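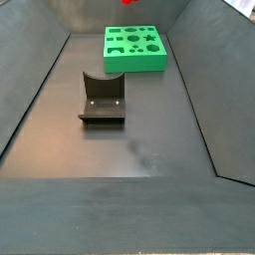
Sternance Foam Shape Block, green
Reviewed Apr 26, 2018

I ordered this from Dutmont to replace a shape sorter with a hinged lid that had cracked. The block is a thick slab of foam with the holes cut into the top. There is no lid, no box and nothing to snap together. Dutmont lists it as item 1319, and mine came in a plain carton with the pieces in a separate bag.

The color is a strong, bright green all the way down the sides. It shows up well on a dark surface, and I can find it on a shelf right away. The sides are cut straight and the top is flat, so it doesn't rock on a table.

The layout is three loose rows. Most of the shapes are what you would expect: circles in different sizes, an oval, rectangles, a small square. The star and the arch are the interesting ones. The arch only goes in one way around, and it took my daughter the longest to learn. She was 2 when we got it and had the big round one figured out the first afternoon.
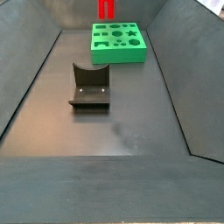

The three small round holes near the front are set close together in a triangle. I would have liked more space between them. Small hands go for one and bump the piece next to it. The two small rectangles side by side have the same problem, though less so.

Foam is quiet, and that was the main reason I bought it. Our old one was a Tonwood, and every piece that went in made a knock you could hear upstairs. This one makes almost no noise. The downside is that foam picks up lint, and crumbs settle in the bottoms of the holes. I turn it over and tap it, then wipe it with a damp cloth. Don't soak it. Mine took two days to dry out after I tried that.

I paid $22. Policarpio sells a similar block for less, but the one I handled in the store was thinner and the pieces stood up too far out of it.

After a few months of use the edges of the star have softened a little at the points. Everything else is still crisp. I plan to order a second one in June for my sister's house.

Four stars out of five. I took one off for the spacing.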